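The Brella sits up a hill in Mostar, a fact the booking page covers with the phrase "elevated position". It has 24 rooms, two staircases and a lift that Sivaprasad Shetty, who runs the front desk most nights, recommends for luggage only.

I arrived in June with a suitcase, a sore knee and a confirmation email promising tea on arrival. The tea was good. It came in a glass with enough sugar to stand the spoon up, and Shetty used the time to go through the house rules, which run to a laminated page and include a paragraph on figs. Guests may eat the ones in the courtyard. They may not climb.

Small hotels have a hard time of it now. Travellers want the charm of a family place and the plumbing of a chain, and they'll dock you a star for either. Shetty reads every review and answers most of them. One guest complained that the river was loud. "I wrote that I would speak to it," he says.
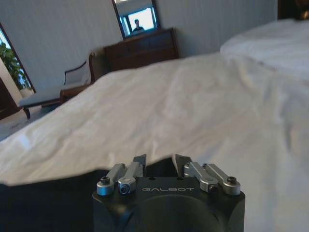

White sheets, and plenty of bed to spread out on.

My room was on the second floor, with a desk the size of a chessboard and a window that opened once I'd learned to lift and swear at the same moment. I slept like a felled tree. Breakfast is served until ten, or until the bread runs out – on my second morning the bread won.

The Mevier, closer to the old bridge, has a rooftop bar and a doorman, and charges accordingly. A colleague swears by the Oksanen across the river, mostly for the bathtubs. I looked in at both and admired the cushions.

Then I walked back up the hill, stopping twice to take in the view, as I told anyone who passed. Shetty had the kettle on. The lift was out, so I carried my own bag of figs upstairs.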